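Das Steckbrett gehört auf den Tisch

In unserer Werkstatt für Lernmaterial bekomme ich jede Woche Kataloge, in denen das klassische Steckbrett nur noch auf den hinteren Seiten vorkommt. Vorne stehen Tablets mit Lernprogrammen. Ich halte das für einen Fehler.

Ein Steckbrett verlangt wenig. Man nimmt ein Teil, sucht die passende Öffnung und setzt es ein. Wer schief ansetzt, merkt das in den Fingern, bevor jemand etwas sagen muss. Am Bildschirm rutscht die Form von selbst an ihren Platz, sobald man in die Nähe kommt.

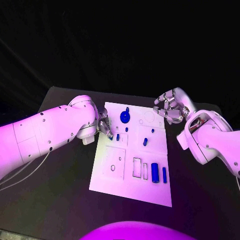 Weißes Steckbrett mit blauen Teilen auf dunkler Tischplatte.

Mir gefallen Bretter in zwei Farben am besten. Die Teile heben sich vom Untergrund ab, und was auf dem Tisch liegen bleibt, findet man schnell wieder. Die bunt bedruckten Modelle, die Folberg seit Februar anbietet, lenken mich eher ab. Drei davon haben wir ausprobiert, zwei gingen zurück.

Ein zweiter Punkt ist die Größe der Stifte. Kleine Stifte sind mühsam, und das sollen sie sein. Man muss sie mit den Fingerspitzen fassen und kann sie nicht mit der ganzen Hand hineindrücken. Für Kleinkinder taugt das nicht, für ältere Kinder und nach einer Handverletzung sehr wohl.

Billig sind gute Bretter leider selten. Trotzdem würde ich lieber ein ordentliches kaufen als drei, deren Löcher zu weit sind.

Henok Wolde, 29. Aug. 2025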